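Fumel Ribbed Carrier Panel, Black

The Fumel carrier panel is a molded black plastic part with a raised perimeter rim and internal ribs across its face. Openings of several shapes pierce the face, and a box-like bracket stands at the middle of the panel.

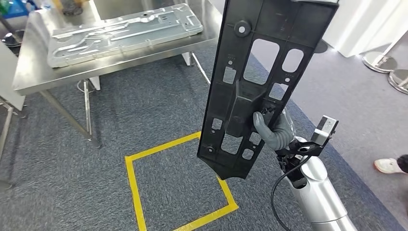

Panels are supplied in cartons of 29 and should be stored flat - never on the tapered end. Fasteners are ordered separately from Stöcker.

Warranty: 3 years
Orders and returns: Hala Chamoun, Ekilard Parts Office
Page revised 2024-06-07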